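Backdrops (painted and printed)

A backdrop is a big sheet of cloth, paper or board with a picture on it, hung or stood up behind whatever you want people to look at. I've been fond of them ever since I helped paint one for the Bradwood players, and that took us most of August!

The oldest kind is painted by hand, usually on canvas sewn together from strips. Paint it too thickly and it cracks when you roll it up (ask me how I know).

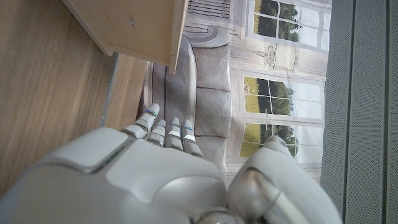
White hand with jointed fingers.

Printed ones are far more common now. Shops, small studios and school halls all use them, and a room interior is a great favourite – you get a whole lounge without shifting any furniture. My own is 6 feet wide, came from Calby and lives in a tube behind the door.

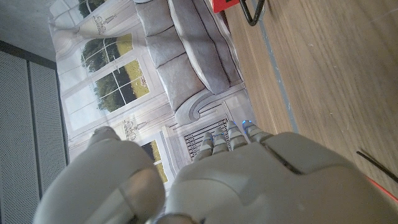
Printed room backdrop with a grey sofa, behind a white hand.

Creases are the big nuisance. I hang mine up for 24 hours before I need it, and a cool iron on the back sees to the rest. Matt cloth is kinder than shiny vinyl, which throws the light straight back at you – lovely colours, though.

See also: Scenery; Stage curtains; Wallpaper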